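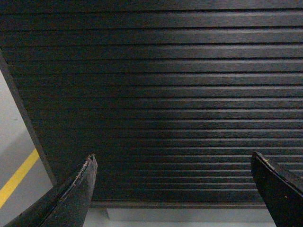

Trornow Club Gripper Kit

The Trornow kit is a two-finger gripper with a small wrist camera, sold to schools and clubs that already have an arm to fit it to. It was put together for the Grodby after-school robotics class and is now used for the Holanda pick-and-place competition in April.

Order code: 777
Team size: up to 6 pupils per kit
Spare finger pads: 2 pairs
Class plan: 12 sessions

Practice objects are ordered separately as the Hinine set. Start with one large piece on a clear tabletop and leave smaller ones until the team can close the fingers evenly.
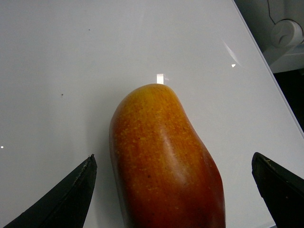 Teams set the open position first, before any lifting. Stand the object up between the fingers with a gap on both sides, as with the orange and red fruit, and save that position. Glare on a glossy white top can confuse colour matching, so move the lamp if readings jump. Replace pads when the rim looks as frayed as the left one.

Class bookings and spare parts: Sharada Mathew, Trornow schools desk. Allow about two weeks for delivery in term time.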